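11 October 2019

Perkano soap trials, batch 12

Carried on with the olive and rapeseed bars. The last batch came out of the moulds too soft at the corners, so this time the water is down a little and everything else stays as it was. Oils weighed out to 700 g in the steel jug, lye made up separately under the hood and left to cool. Both were near enough the same temperature when I poured.

Trace was slow. I gave the stick blender short bursts with hand stirring in between – it thickened properly after 15 minutes, which is longer than Nazmiye Tekin gets with the same recipe. She uses the Zirero rapeseed and I had the Poma, so that may be all it is. Worth running the two side by side before we change anything else.

Poured into the long mould, lid on, two towels round it. Scraped the jug and put the leftovers in the small round mould for lather tests. The spatula with the split handle has gone in the bin.
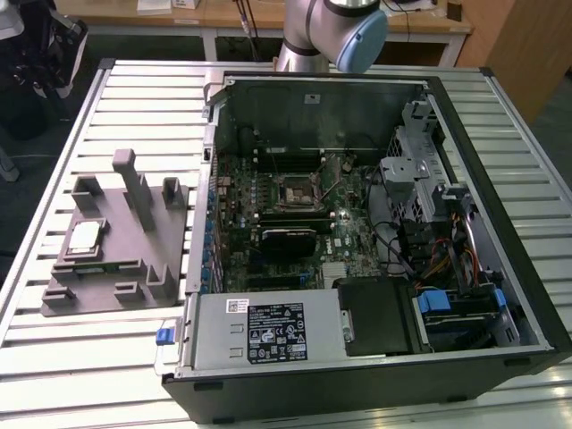

Does the lavender need to go in before trace? Light trace is fine, and it gives less trouble with the batch seizing.

Scent was the Eren lavender, same bottle as last time. It is getting low. Evaristo Cuevas wants to try it at half strength because the test bars in the drying cupboard still smell strongly, and I agree. Will do that in batch 13 and leave the water alone.

Checked the older bars while the blender was soaking. Batch 9 is hard all through and lathers well in our tap water, which is hard. Batch 10 has white ash on the top face – it planes off, but the edges look rough afterwards. Batch 11 is still soft and leaves a thumb mark. Turned all of them over and moved the rack away from the radiator.

Labels: nearly 50 left on the roll, enough for this month. The ink still smudges when the bars sweat, so keep them unwrapped until they have cured.

To do:
Unmould tomorrow if firm, otherwise leave another day.
Order lye and new gloves, medium.
Ask Nazmiye for her mixing temperatures.
Clean the scales, there is dried oil under the pan.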